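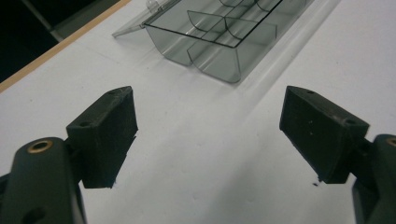

Smoky-gray organizer box on a white tabletop.

My commercial lease in Pillbridge came up for renewal in April, and I spent longer than planned on the clause dealing with service charges. These are my notes, mostly so I can find them again next time.

The lease runs to 21 pages. Clause 14 lets the landlord recover "reasonable costs of management" from each tenant by floor area. It does not define management. My share for the last period came to 3081, of which 333 was listed as professional fees with no invoice attached.

I took it to Kalliopi Kalogeropoulos, who handles property work in a two-partner firm. She split the question into two parts: whether the cost falls within the clause at all, and whether the amount is reasonable. Most tenants argue the second and skip the first. She asked the landlord's agent, Gosidico, for the invoices behind the fees before making any argument. They arrived after about 20 days. The fees related to a dispute with another unit, over a sign.

Her view was that legal costs of a dispute with one tenant are not management of the building unless the lease says so. Ours does not. Her letter ran to a page and a half and quoted the clause in full. Bülent Dursun at Gosidico replied with a credit for the 333 and no admission. We accepted that.

For the renewal we changed three things. Management is now defined by a closed list. Legal costs are excluded except where they benefit all tenants. Invoices must be supplied on written request. Gosidico struck out a fourth change, a yearly cap, and I let it go.

Still open is the repair clause, which says "good condition" in one place and "good and substantial repair" in another. Kalliopi wants both to match. I have asked for a draft and will add it to this post once it is signed.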